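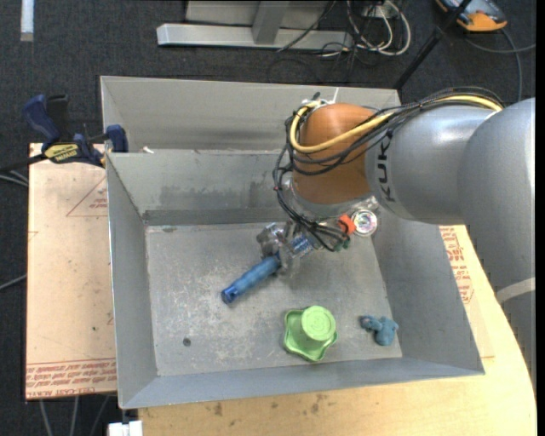
Posted by the Ulldale workshop desk, December

Sorting bins, Draltover shed. 

Sheet-metal bin with sloping sides, bright thin rims. Floor's all pale scratches and scuffs, worn patches too. Dark smudges low on the back wall. Blue thing over it has a ribbed or wrapped middle, shiny at the end.

Bins came from Devurville, 60 of them, 2 pallets. Lids still to folow. Spares are on the rack by the side door.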